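Two grippers, one elderly PC

February 2023

I have spent the better part of the winter teaching a machine to put memory into a computer, a job I can do myself in four seconds while thinking about lunch. My wife has stopped asking how it's going. She now asks how I am, which I gather is different.

To recap for anyone who skipped the last post (the statistics suggest all of you): the plan was to compare two grippers on the same arm with the same task. Pick a RAM module off a plate, carry it across to an open desktop, line it up with the slot, push. The first candidate was the Plinulberg, a three-jawed thing with soft pads and a very soft brochure. The second was a plain two-fingered parallel gripper that does one thing, namely close.

I wanted the Plinulberg to win. It cost more and I had already told people about it.

The trouble is that soft pads are lovely for picking up a module and dreadful for pushing it anywhere. The slot wants a firm shove, dead straight, and at the first sign of resistance the pads gave way politely and let the module lean over. From the force readings you'd have thought everything was going splendidly. I ran 341 attempts with it before I admitted that I was no longer testing a gripper and had begun to test my own patience. The log is on the Donton server if you would like to be sad.

The two-fingered one has no manners at all, and it was better by lunchtime. Stiff fingers mean that when the arm moves down a millimetre, the module moves down a millimetre. They also mean that when the arm is a millimetre out sideways, the module finds out about it at once. I have a small drawer of modules that found out. Go slowly, set the force limit lower than feels sensible, and buy your memory second-hand.

Xóchitl Ponce, who writes the controller code and has far more sense than I do, suggested I stop blaming fingers and look at the holders. She was right, annoyingly. If the module is standing upright and square when you grab it, half the alignment is done before you set off. If it is lying flat, you grab it at whatever angle fate provides and carry that angle all the way to the motherboard. We reprinted the fixture plate in September and I then spent months not using it properly.

The camera question I've dodged so far. A fixed view from the side is good for seeing what went wrong and rather poor for working out where the slot is, and a wrist camera spends the important moment staring at the back of the module. Kereama, the vision package we're trying, copes with either until a cable strays across the board, whereupon it becomes very confident about the cable. I tie them back now. Sometimes I remember.

Next up is the controller comparison, with the stiff fingers staying on and the old tower staying on its side. I've set aside 1000 runs for it, and the Arnville lot have promised to lend me their tuning notes if I promise not to ring them again.

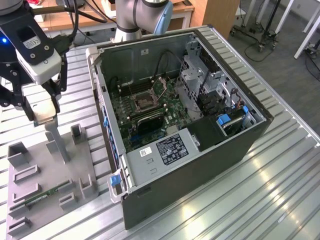 The tuning notes had better be good, because I've got as far as the second page of the controller manual and it has already referred me to a different manual. If anyone has a copy of that one, the comments are open.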